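I keep a set of wiki pages on household basics, and the one on **floor wax** gets more mail than all the rest put together, so I've rewritten it from top to bottom. Last revised 7 December 2022.

Floor wax is any soft, spreadable coating that's rubbed into a wood floor to seal the surface a bit and give it a low shine. It's one of the oldest finishes we have. People were rubbing beeswax into boards long before anyone sold it in a can, and plenty of us still like it better than the hard clear coats that came later (I'm one of them, so bear that in mind as you read).

## What's in it

Most paste waxes start with beeswax, carnauba wax or both. Beeswax is soft and smells lovely, and it goes on like butter if the room is warm. Carnauba comes from the leaves of a Brazilian palm and is much harder. On its own it's close to impossible to spread by hand, so makers melt it down with a solvent — turpentine in the old recipes, mineral spirits in most of the new ones. Cheaper cans have a lot of paraffin in them, and I can usually tell by how fast they go dull.

Liquid waxes use the same stuff with more solvent. Then there are the water-based "floor polishes" on the supermarket shelf, which are mostly acrylic and hardly wax at all. They're fine on vinyl. Please don't put them on bare oak!

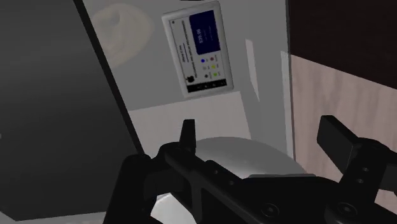 *Rounded pale gray form.*

## A bit of history

Waxed floors were a rich person's thing in France in the 1600s, and the big houses had servants who skated over the boards with brushes strapped to their feet. I love that. The fashion spread with parquet, and by the late 1800s you could buy ready-made paste in tins in the United States.

Polyurethane turned up in homes after the Second World War and pushed wax aside pretty fast. It didn't need redoing twice a year, and it shrugged off spilled milk. By the time my parents bought their house, the wax can lived behind the paint and came out only for the dining table.

Small makers have brought it back a little. The two I hear about most are Stito, which does a plain beeswax paste, and Kofler, whose dark wax is good on old pine. Nokari sells a hard carnauba blend that needs a machine buffer and some patience. I've used all three and finished only the first can.

## Which floors can take it

Wax wants to get into the wood, so it suits floors that are raw, oiled, shellacked or finished with an old penetrating sealer. Over polyurethane it just sits there being slippery. Worse, if you ever want a fresh coat of poly, the wax underneath will stop it from sticking and you'll be sanding the lot.

My test is a drop of water in a hidden corner, left for ten minutes. If the wood goes dark, there's no film on top and wax is an option. You can also scrape a tiny spot with a coin: old wax comes up as a soft gray smear, and poly flakes or does nothing at all.

Pale floors need a clear or white paste. Amber wax will turn them yellow, slowly enough that you won't notice until you move a rug.

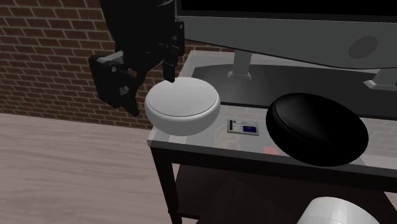
## Putting it on

Sweep, vacuum, then wipe with a barely damp cloth and let it dry all the way. Fold a lump of paste into a square of cotton and work it through the cloth as you rub, going along the grain. Thin, thin, thin. Nearly every sticky floor I've been asked about had too much wax on it, my own hallway included.

Leave it until it hazes over, usually 20 minutes or so, and buff with a clean rag or a rented machine. A second coat the next day helps in doorways. Open the windows while you work, and lay used rags out flat outdoors to dry before you throw them away, as solvent-soaked rags can catch fire if they're wadded up.

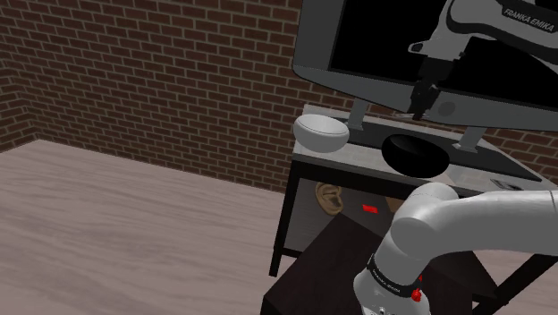
*Pale wood flooring against red-brown brick.*

## Looking after it

A dry dust mop does most of the job. Water leaves white marks, which often rub out with a dab of fresh paste and some elbow grease. Graça Paiva, who taught me to wax in the first place, did her whole apartment every November and just buffed in between, and I've copied her ever since.

After several years the layers build up and go cloudy at the edges of the room. Mineral spirits and fine steel wool will take it back to the wood, a small patch at a time.

## See also

- Shellac
- Oil finishes
- Parquet
- Removing candle wax from rugs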